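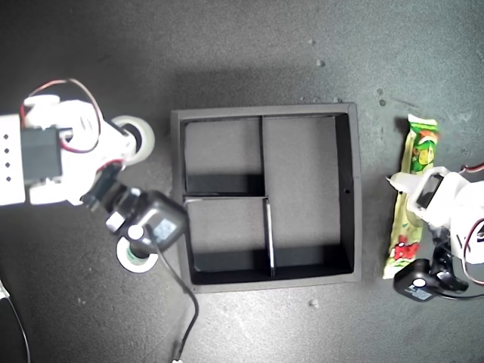 Ticket 84: Label printer drops off network after sleep

Status: Open, waiting on site
Opened by: Poonam Upadhyay, Trolcombe stockroom
Priority: Normal

Problem
Printer stops taking jobs from the Plarkora inventory client once it has been idle for 20 minutes. Jobs sit in the queue as "Sending." Power cycling the printer clears it until the next idle period. Began in November after the router swap.

Log

8:40 a.m. Confirmed printer has a fixed address. Ping fails while asleep, fine when awake.

9:15 a.m. Found the old router still listed as gateway on the printer. Changed it. Same fault after next idle.

10:05 a.m. Firmware is from 2022. Updated. Settings page now shows a sleep option that was hidden before.

10:30 a.m. Sleep set to Off. Printed 6 test labels after an idle of nearly an hour. All came out, no delay.

11:10 a.m. Poonam reports the Vashisht desk still gets "Sending." That PC has a second copy of the printer on a dead port. Removed it, restarted the spooler.

Next step
Leave running overnight. Site to reply in the morning before we close.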